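Workshop Tips: Trying Out Grippers on a Two-Arm Table

By Naveed Sandhu
Updated 15 May 2024

These tips are for people who have a pair of small tabletop arms at home or in a shared workshop and want to know which fingers, cameras and settings are worth keeping. They come from my own bench notes. I use laundry jobs for most of my testing because the parts are cheap, every household has them, and cloth shows up a bad gripper faster than blocks or cups do.

Before you compare anything

Pick one job and keep it. If you change the job every time you change the fingers, you will end up with a pile of impressions and no answer. My standard job is getting a shirt onto a hanger and the hanger onto a rail. It has a hard part (the hanger), a soft part (the shirt) and a narrow target (the rail).

Write the job down in plain steps and tape it to the bench. Mine reads: pick hanger, pick shirt by the collar, hanger in, shirt straight, hang. When a try fails, write down the step it failed at. "Failed" by itself is no use a week later.

Do the same number of tries with each setup. I do seven. Three is enough to throw out something that is plainly bad, but it won't separate two setups that are close.

Fingers

Start with the plain fingers that came with the arm. People buy soft tips first and never find out what the stock ones could do. Plain angled tips are good at getting under the edge of a flat cloth and at picking up thin bars. They are poor at holding a slippery knit when it is pulled sideways.

If the cloth slips, try these in order:

Clean the tips with rubbing alcohol and let them dry.
Close a little harder, if your controller allows it.
Add a strip of thin rubber to the inside faces.
Change the fingers.

Most of my slipping went away at the first step. Lint and skin oil build up on the inside faces and you don't notice.

Thin rubber sheet from the plumbing aisle works as well as anything sold for the purpose. Cut it slightly narrower than the finger so it doesn't peel when the finger slides along the table. Contact cement holds it. Double-sided tape does not hold it for long.

I also tried the Prolen soft tips on one arm and left the other arm stock. The Prolen tips were better on shirts and worse on hangers. They bend when they close on a thin bar, and the hanger swings around in the grip. If your job is all cloth, get them. If it is cloth and hard parts mixed, put them on one side only and let that side do the cloth.

Check the gap with the fingers fully closed. Hold a sheet of paper between the tips and pull. If it comes out without any drag at one end, the tips are not meeting squarely, and you'll lose thin fabric there. Loosen the finger screws, close the gripper on a flat steel rule, and tighten again.

Hangers and other hard parts

Use several kinds of hanger. A thin coated wire hanger, a molded plastic one and a wooden one with a wire hook will tell you three different things. The wire kind tests how well the tips meet. The plastic kind tests whether you can hold a flat, springy bar without it twisting. The wooden kind tests whether the arm can carry the weight at full reach.

Grip a hanger on its arm, near the shoulder, if you plan to put it into a garment. Grip it just under the hook if you plan to hang it on a rail. Trying to do both with one grip is where most of my tries go wrong. With two arms you can pass it across and take a new hold.

Use different colors. If every hanger is white, neither you nor the camera can tell which one moved. Don't match the hanger to the table.

Keep the rail low. A small rack that stands on the table is easier to work with than a closet rod, and it keeps everything inside the reach of both arms. If the rack slides when a hanger bumps it, put a dab of museum putty under each foot.

Cameras

You want two kinds of view. One is fixed, from above or to the side, and shows both arms and the whole table. The other rides at the wrist and looks out past the fingers. They are good at different things and neither replaces the other.

The fixed view is the one to use for judging a try afterward. You can tell where each arm was and which of them let go. It is poor for fine work, since an arm will often block the part you care about.

The wrist view is the one for the last inch before the fingers close. When the hanger runs up between the two tips on the screen, you know what you are about to pinch. The drawback is that the view tips and turns with the wrist, and it can take a moment to work out which way is up. Practice moving one arm by the wrist view alone, with nothing on the table you mind knocking over.

Things that helped with the wrist camera:

Wipe the lens every session. A fingerprint looks like fog.
Fix the focus by hand at finger-tip distance and turn autofocus off.
Leave both fingertips in view. If you can't see the tips you can't see the grip.
Tie the cable to the arm link and leave a loop big enough for a full turn of the wrist.

That last point applies to every cable on the arm. A cable that is snug when the arm is folded will pull out when it stretches. Run the arm to each of its limits by hand, with the power off, and watch the connectors as you go.

Plain panels on the sides and back of the table are worth the trouble. They cut out moving background and even out the light. Matte paint is better than gloss.

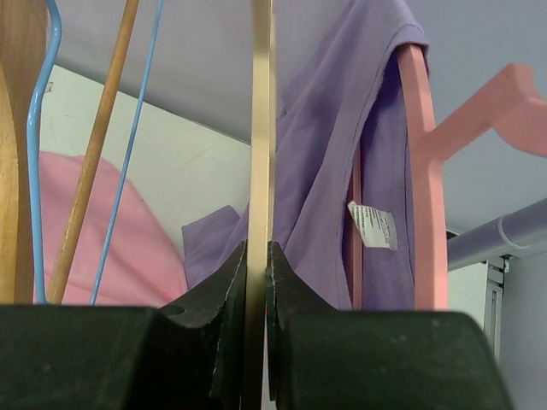
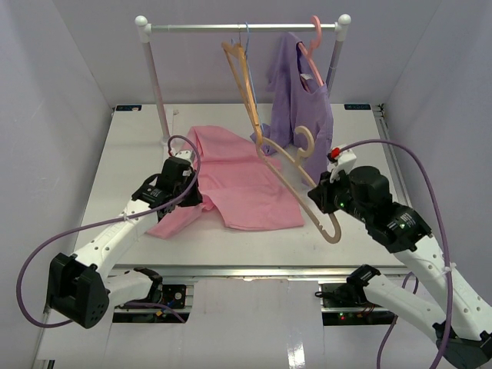
Controllers

I have used two on this job: the Roltbridge handheld and a pair of Sutherland leader arms. With the leader arms you move a small copy of the arm and the big one follows. With the handheld you drive the gripper around with sticks and buttons.

The leader arms are easier for anything with two hands in it. Holding cloth down with one side and bringing a hanger in with the other is close to how you would do it yourself, and a visitor can pick it up in one session. They take up bench space and your shoulders get tired.

The Roltbridge is better for small straight moves. Lowering a hook over a rail is one of those. It is slow for cloth. You can only pay attention to one arm at a time, and the other one tends to get forgotten with its fingers shut on a sleeve.

Whichever you use, turn the speed down to start. Set the gripper so that it stays as it is if the signal drops. Some units open by default, and a wooden hanger dropped from full reach will mark the table.

Check the delay before you blame the fingers. Tap the controller and watch the gripper. If you can see a clear lag, cloth work will be miserable with any tips. Mine was at 400 milliseconds for a whole weekend on a bad USB hub. Plugging straight into the computer fixed it.

Keeping score

A ruled notebook page is enough. Across the top: date, fingers, controller, camera, job. Down the side: try number, result, step where it failed, one line of remarks. Leave the remarks blank if there is nothing to say.

Change one thing between pages. If you put on new tips and raise the closing force in the same afternoon, you won't know which one helped.

Save the video from both cameras under the same name with a different ending, and put that name on the page. I lost most of a month of comparisons by letting the software name the files.

Upkeep

Check the finger screws at the start of each session. They work loose.
Brush lint out of the gripper slides with an old toothbrush.
Wash the test clothes now and then. Washed cotton and new cotton behave differently, so wash everything once before you start.
Replace cable ties when they go brittle. Trim the tails flush or they will catch on knitwear.
Power down both arms before reaching in to untangle anything.

Still on the list

The Nukerstead narrow fingers are next on the bench. They look right for collars and buttonholes and I expect trouble with thick towels. I plan to run them through the same hanger job in July and add the results to the Fingers section.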